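The piston exercise

Teaching an arm to put three parts in a tray takes 2962 demonstrations, a rendered table and a good deal of discarded work

The task fits on one line of the job sheet at Cerndale: pick each piston from the table and place it in the tray. A person does this without looking up. The learning system being trained for it had, in December, been shown the task 160 times and was still closing its fingers on the wrong part of the skirt.

Cerndale does not build robots. It supplies examples to firms that do, and its largest order this winter is for a set called Fülöp, commissioned by the engine rebuilder Bralmont for its works at Grundau. The set contains only simulated episodes. In each one an operator drives a virtual arm through a hand controller, and the software stores the joint angles, the finger positions and the camera views together. The system is later asked to produce the same motions from the views alone.

Pistons were chosen because they are awkward. The head is wide and the skirt below it narrower, so a grasp that is sound at one height slips at another. A piston standing on its head shows its hollow side to the camera and looks quite unlike the same part seen from outside.
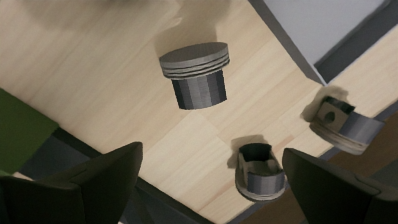
What counts as an example

Rozália Pálfi runs the collection. Her rule is that an episode is kept only if another operator, watching the replay, can say at every moment what the arm is trying to do. Pauses are cut. Hesitations are not, provided they end in a correction, because a system that has never seen an error put right has no means of learning how.

"People want the clean ones," she says. "The clean ones teach it to succeed from where it already is. It needs to be shown the way back as well."

Start positions are drawn at random before each episode. The operator may not ask for a new draw, however poor the layout. Early on this was allowed, and the result was a set in which parts hardly ever began close to one another. The system trained on it behaved well until two pistons were placed side by side, at which point it pushed one with the outside of a finger while reaching for the other. All of those episodes were thrown away.

The grasp itself gets the most attention in review. The operators work to a written guide, now at version 13, which asks for both fingers on the skirt, below the ring grooves, with the head clear above them. Closing on the grooves is marked as a fault even when the part is lifted. In the simulator the contact may hold. On a real piston it would load the ring lands, and Bralmont does not want them touched.

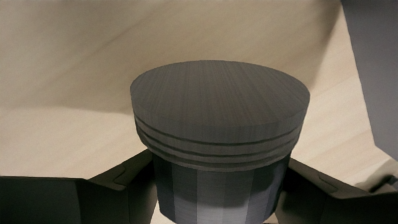

The cost of a rendered part

Simulation makes collection cheap, but it brings errors of its own. The skirts in Fülöp are drawn with flat facets where a real one is curved, and the fingers meet those facets along edges that do not exist in metal. Pálfi's team varies the friction value between episodes so that the system cannot come to rely on any one of them. Lighting is varied too, though less widely than she would like — shadows are slow to compute.

The order was set at 2000 accepted episodes. Reaching it took 2962 attempts, and the difference has been kept on a separate disk, labelled by type of fault. Bralmont has asked for that as well. It intends to train a second, smaller system that does nothing except watch the first and raise a flag when a grasp looks wrong.

Trials on the physical arm at Grundau will use real pistons taken from scrapped engines, cleaned but not measured.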